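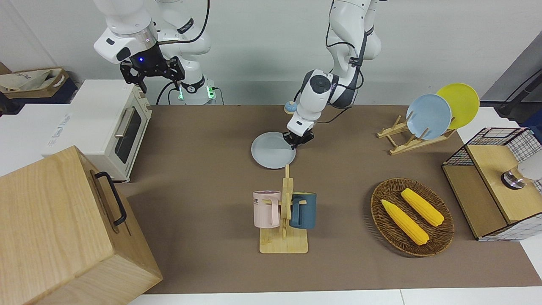
Steltell two-arm station, kitchen set on the mat.

Print this page | E-mail this page

8/23/22
By Maximiliano Escobar

Steltell Kitchen Station. Two arms, one table, one prop set, recording software included. For teams that need demonstrations of everyday handling and need a lot of them.

What you get: both arms with grippers, tabletop with brown mat, fixed camera mount, Ellov recorder license (2 seats). Arms come bolted and calibrated. Plan on 40 minutes from power-up to first saved episode, less once your operators know the routine.

Props are ordinary housewares. Plates, mugs on a wooden mug tree, dish rack, toaster oven, corn in a woven tray. Swap in your own whenever you like, just re-shoot the reference layout first or the Ellov checker will complain.

Episodes save with both arms' joint positions, gripper state, all camera streams and the task sentence. Bad take? Hit discard before the arms go home. After that it's in the set and has to be pulled by hand.

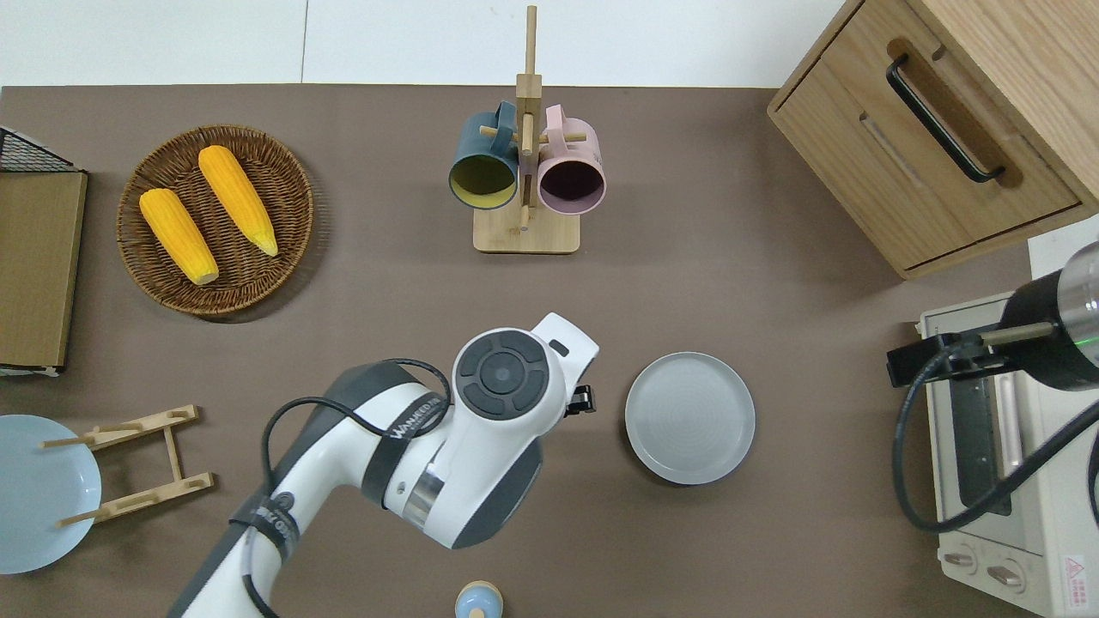 COLLECTION & LAYOUTS

Move things between episodes. Please. Mug tree to the far side, plate out by itself, rack laid flat, whatever. A policy trained on one tidy table learns one tidy table. The Mai layout pack has 49 starting arrangements, printed cards, shuffle and go.

Our own Grelley starter set ships on the drive: 3,000 episodes, same station, same file format, so you can mix it with yours and train teh first day. Labels are per episode only. Per-step labels coming in November.

Not included: workstation, training hardware, foot pedals (order seperately). Spare gripper fingers sold in pairs.

Lead time depends on arms in stock, ask before you book floor space. Quotes and floor plan drawings from Maximiliano Escobar, Steltell sales desk.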